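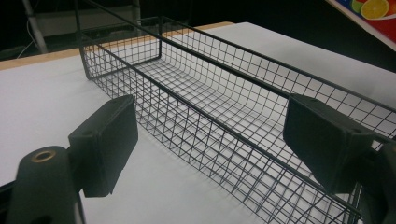 **Product review: Lurum Pantry Storage Range**
Prepared by the Household Equipment Office, Tidham Residential College
Reviewer: Ildikó Bíró

The College maintains shared kitchens on every residential floor. In January the Office was asked to recommend a single storage range for the pantry cupboards in those kitchens, which had been fitted out piecemeal over many years. The Lurum range was selected for review. It consists of shelf risers, lidded bins, open wire baskets, a door rack and a set of clip-on labels, all sold separately. One kitchen in the east wing was fitted with the full range and used by residents in the normal way through the spring term.

The review considers fit, cleaning, wear and ease of use by people who did not choose the product and have not read the instructions. Appearance was not scored.

## Shelf risers

The risers are the strongest item in the range. Each is a folded steel shelf on four legs and is rated by the maker for 40 pounds. Residents loaded them with canned goods, flour and, in one cupboard, a full set of dinner plates. No bowing was found at the end of term. The rubber feet stayed in place on the painted shelves but left faint gray marks, which came off with dish soap.

The legs fold inward for storage. The hinge is stiff when new, and fingers should be kept clear of it.

## Wire baskets

The baskets were assigned to long, awkward goods that fall over when stood on end: wraps, foil, baking parchment, skewers and packets of spaghetti. A boxed roll of plastic wrap goes in lengthwise. Small items are less well served. Bouillon cubes and loose tea bags slip into the corners, and rice from a split bag goes straight through to the shelf beneath.

Cleaning is simple. The baskets were rinsed under the tap and left on the rack overnight. One basket from the east wing arrived with a rough weld at a corner and was exchanged by the supplier without charge.

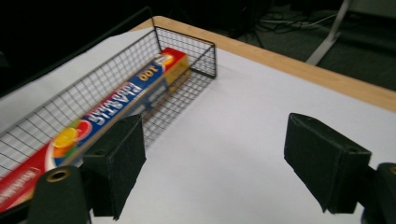 ## Lidded bins

The bins are less satisfactory. The lid seals well when all the tabs are pressed, but residents seldom pressed them all, and a lid with one open tab looks closed from the front. Brown sugar stored in this way had hardened by the middle of term. The bins also stack only with bins of the same size, a limit that does not appear on the packaging.

The Office compared them with the Silura bin, which has a plain press-on lid. The Silura bin is less airtight on paper. In the shared kitchen it kept sugar in better condition, and it cost less to replace when a lid was lost.

## Labels and zones

Clip-on labels were supplied for every shelf and basket. The clips hold firmly on wire and poorly on the rims of the bins. Ink from a standard marker wiped off the label surface within days, and the Office substituted printed card.

A zone was set aside for wraps and bags, one for baking goods and one for breakfast items. Residents were asked to return goods to the zone from which they were taken. Compliance was good for breakfast items and fair for baking goods. The wraps zone gave rise to the most written comment, chiefly on whether common supplies should be stored in the cupboard or in the drawer beside the stove. 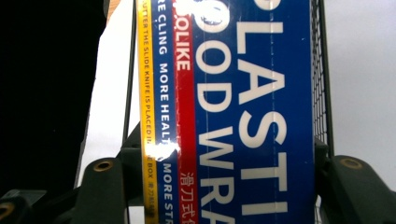
Nidia Chambi wrote that the drawer had always been the better place, that she could open it with one hand while holding a plate, and that a basket on the upper shelf meant putting the plate down first. She asked that any new arrangement keep wraps below shoulder height. The Office accepts the point and has included it in the recommendations.

## Door rack

The door rack could not be fitted as supplied. Its hooks are made for a thinner door than those in the east wing, and the adapter is an additional purchase. Once fitted, the rack carried spice jars securely, although the door no longer closed flush.

## Cost

Fitting one kitchen came to $366, including the adapter. The Office estimates almost $3,000 for the remaining floors at the same specification, or less if Silura bins are substituted.

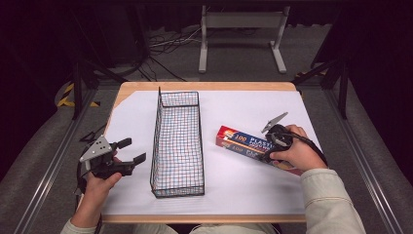

*Wire basket and boxed plastic wrap.*

## Recommendations

1. Purchase Lurum shelf risers for all kitchens.
2. Purchase Lurum wire baskets for wraps and long packets, to be placed on lower shelves.
3. Purchase Silura bins in place of the Lurum lidded bins.
4. Do not purchase the door rack or the clip-on labels.

Rating: risers, recommended; baskets, recommended with the placement noted; bins, not recommended; door rack and labels, not recommended.

Inquiries about delivery and fitting should be directed to Weidong Liang at the Household Equipment Office.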